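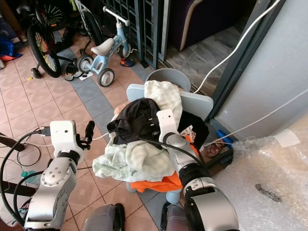 1/ Laundry build, June update. Both arms are on the new base mounts and the test rig has moved out to the porch. Task is the same: take garments off a chair one at a time, drop each in a bin.

2/ Moving outside changed the lighting more than I planned for. Depth is usable in the morning. After 4 pm the floor tile throws glare and the point cloud gets holes in it.

3/ Pile so far: mint green, cream check, black, orange, one more dark one. Black on dark is the bad pair. Segmentation merges them and the planner picks a grasp point on the seam between two garments.

4/ Ran 167 pick attempts on mixed piles. 73 came up with a single garment. The rest were doubles, drops, or a pinch that closed on nothing.

5/ Most doubles come from pressing too deep. The old routine went down until motor current rose, then closed. On a soft pile, current rises late. I now stop 11 mm below the estimated surface and close there.

6/ Mitiku Araya asked why not use suction. Tried it on the bench. Knit fabric leaks too much for the pump I have.

7/ Cabling is still ugly. There is slack at each wrist so joint 6 can turn fully, and the slack wants to catch on chair legs. Liya Endale sent me a printable clip from her Plernen build. It needs a wider throat for my cable.

8/ Chair choice matters. A small plastic one weighs very little, so a hard pull drags chair and pile together. Left arm will pin the backrest while the right arm lifts. That costs a few seconds per garment.

9/ Parts total since January is $449, not counting the arms. Most of that is power supplies and the second set of fingers. The first set was too slick for cotton. Rubber tape fixed it for a week, then peeled.

10/ For Dwight Melnyk and others who asked: control loop and grasp code are in the Mestwood repo, porch branch. The calibration script assumes both bases are on the same plane. Mine are off by 2 mm and I shim the left one.

11/ Next is the pinning routine, then a rerun of the same pile with the new depth limit.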